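Werkstattbuch, Montag, 30. Dezember

Zwischen den Jahren ist es im Haus so schön ruhig, dass ich mir endlich die Bausteine vorgenommen habe, die seit März im Regal stehen und an denen wir alle mit schlechtem Gewissen vorbeigehen. Igor Vaněk hatte mir noch vor den Feiertagen einen Zettel an die Tür gehängt (»Bausteine!!«, mehr stand nicht drauf), und Sharon Kaijage hat mir freundlicherweise den großen Tisch freigeräumt, bevor sie in den Zug gestiegen ist. Danke dafür, Sharon, und dein Schal liegt noch auf der Heizung!

Zum Bestand: Laut alter Liste sind es 3.065 Teile, zusammengewürfelt aus der Spende von Amach und dem, was vom Skulitent-Nachmittag übrig geblieben ist. Nachgezählt habe ich das nicht und habe es auch nicht vor. Nach Gewicht kommt es wohl hin, und wer es genauer wissen will, darf sich gern einen Nachmittag dafür nehmen, Tee ist genug da.

Gewaschen wurde im Wäschenetz, lauwarm, mit einem kleinen Spritzer Spülmittel. Beim ersten Durchgang hatte ich zu viel davon genommen und stand dann eine halbe Ewigkeit mit der Brause am Becken, weil es in den Röhren auf der Unterseite einfach nicht aufhören wollte zu schäumen. Die großen Steine sind da am schlimmsten. Ich lege sie jetzt zum Trocknen mit der offenen Seite nach unten aufs Handtuch, zwischendurch einmal kräftig schütteln, und über Nacht ist dann alles gut. Fast 200 Teile habe ich gleich beiseitegelegt: angekaut, gerissen oder so ausgeleiert, dass sie nicht mehr klemmen. Die liegen in der Papiertüte unter dem Waschbecken, bitte noch nicht wegwerfen, Igor wollte sich daraus etwas für seine Farbproben aussuchen.

Dann das Sortieren, über das wir ja schon so oft geredet haben. Nach Farbe sieht es hübsch aus, aber beim Bauen sucht man sich dumm und dämlich, und nach Form verlangt so viele Schälchen, dass der Tisch voll ist, ehe man angefangen hat. Ich probiere es jetzt ganz grob: kleine Steine auf die schmale Seite, große auf die breite, und dafür nehme ich die blaue Kiste mit der Trennwand. Die beiden Fächer sind ungleich groß, das passt mir sehr gut, und tief genug sind sie allemal. Die glatten Wände lassen sich auch leicht auswischen. 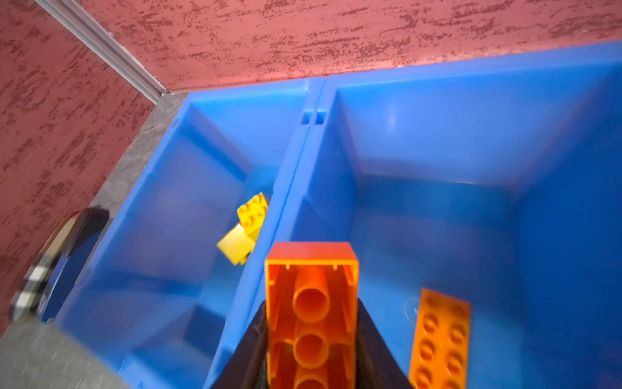

Blaue Kiste mit Trennwand: Gelb im schmalen Fach, der große orange Stein mit der Unterseite nach oben darüber.

Eine Frage an euch beide: Wohin mit den mittleren? Ich habe sie vorerst in 2 Schuhkartons gefüllt, beschriftet mit »Mitte« und »auch Mitte«, was zugegeben keine große Hilfe ist. Kariuki hätte noch flache Einsätze, die man vielleicht oben auf den Rand legen könnte, aber dafür müsste erst jemand messen, und der gute Messschieber ist immer noch bei Brorkar. Ich rufe dort nach Neujahr an.

Noch offen: die Grundplatten (ungewaschen, stehen hochkant hinter der Tür), neue Etiketten für das Regal, ein zweites Wäschenetz. Das alte hat am Reißverschluss ein Loch, und wer einmal kleine Steine aus dem Siphon gefischt hat, kauft gern ein neues.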